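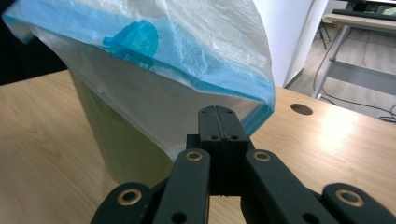
## Projet du club : mettre un sac dans une corbeille avec des pinces tenues à la main

**navell_7**
26/12/2019

Je pose ça là pour avoir des avis. Au club Cordeiro, on travaille sur le sac-poubelle : l'ouvrir, le passer autour du bord, rabattre. Szymon Kalinowski veut 700 démonstrations avant d'entraîner quoi que ce soit. J'ai des doutes sur la tâche, et encore plus sur le calendrier (concours d'Asthorpe en juillet).

**protudano**
700 démos d'un sac translucide, bon courage. Le plastique change de forme à chaque essai, vos données ne se ressembleront jamais. Prenez un torchon.

**hollis.alcantara**
Pas d'accord avec Protudano. Si elles se ressemblent toutes, on n'apprend rien. Par contre je voudrais voir la prise du sac, parce que tout se joue là.

**navell_7**
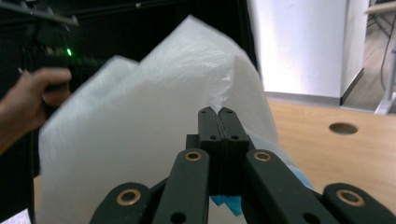 *Prise sur le bord du sac, les deux doigts serrés.*

**protudano**
Mouais. Une prise, ça ne prouve rien. Combien d'essais ratés vous gardez dans le lot ? L'an dernier, un groupe annonçait 925 essais et en avait jeté 200 sans le dire.

**navell_7**
On garde tout, avec une étiquette « raté ». C'est Szymon qui trie, et il est pénible là-dessus.

**hollis.alcantara**
Tant mieux. Et la corbeille, vous la changez ou c'est toujours la vert olive ? Même question pour la table. Sinon le modèle va apprendre votre salle.

**navell_7**
Toujours la même pour l'instant. J'avais soulevé le point, on m'a répondu « plus tard ».

**protudano**
« Plus tard », donc en juillet à minuit. Je maintiens pour le torchon.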